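The wrist view on the Catterall build is now rendered in simulation before anything gets bolted to the bench. I had been tuning the approach controller, Prisitz, against a bare ground plane, and it did well there. I moved it into the furnished apartment model last month and logged 1,000 rendered views from the wrist. 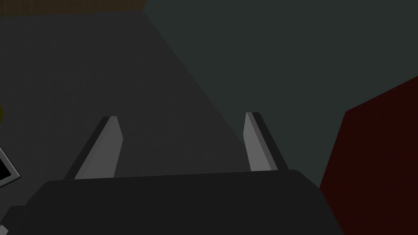
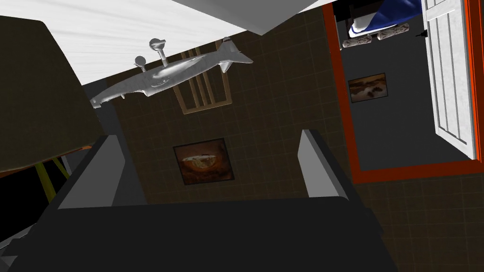

Prisitz estimates wrist roll from long straight edges, then corrects the commanded pose. On the bare plane the only strong edge was the horizon. In the apartment it has too many to choose from, and 543 of the views came back with a roll estimate I would not send to a motor. Grout lines are the worst case – a tilted grid of brown tiles gives two equally good answers, and the solver flips between them. Flat gray surfaces with one diagonal seam are easier.

I now mask the fingers first and hold the last roll value for 7 updates before accepting a new one. Joint 2 still needs its offset measured on the real arm.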